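Robotics Clubs and Classes > Student Projects
Topic: Brush sorting task, summer project – wrist views and a question about resets

vurwood_mentor
Hello all! I help out with the student team at Vurwood, and since July they've been teaching a two-arm setup to pick makeup brushes off a table and stand them up in a container. I'm very proud of them, so forgive the length. They have 60 demonstrations so far and want to know whether to keep recording or train now. My own worry is the close view, which goes soft right when the fingers reach something small.

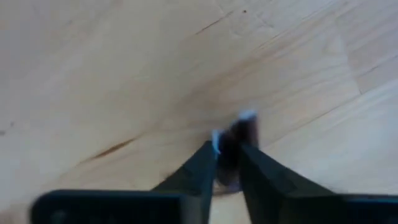 Wrist view, fingers at a small dark object

idia_lou
What a lovely project! I'd train now, even on 60. Our kids at Idia waited far too long and then found a mistake in how they'd logged the gripper – all that work to redo. As for the blur, I wouldn't lose sleep over it. The wider view does most of the work.

hourani77
I have to disagree with Lou there, friendly as ever. For thin handles the wrist view matters a great deal, and I'd fix the focus before recording a single demo more. Could you post one from higher up?

vurwood_mentor
Gladly, and thank you both.

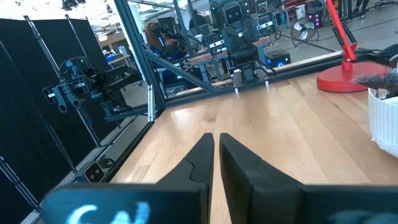 Gripper open a little over the table, red lamp and container at the far corner

hourani77
Much better, but look at that bright patch on the wood! Silver ferrules on top of a shine like that will give you trouble. We put down a matte cloth at Bredis and never went back.

idia_lou
Oh, but then it only knows the cloth! I'd leave the table alone and let it learn.

vurwood_mentor
You two should come and argue in person, we have snacks. On resets, Thandeka Joubert (she leads the student side) wants the brushes scattered any which way, handles pointing in all directions, with the lamp left standing where it is.

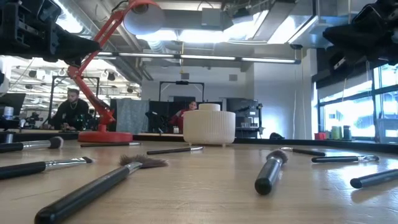 She has also asked for 17 more demos with the brushes near the edges, and I think she'll get her way. We'll train on the first 60 while those are being recorded, so Lou and Hourani each get half a win.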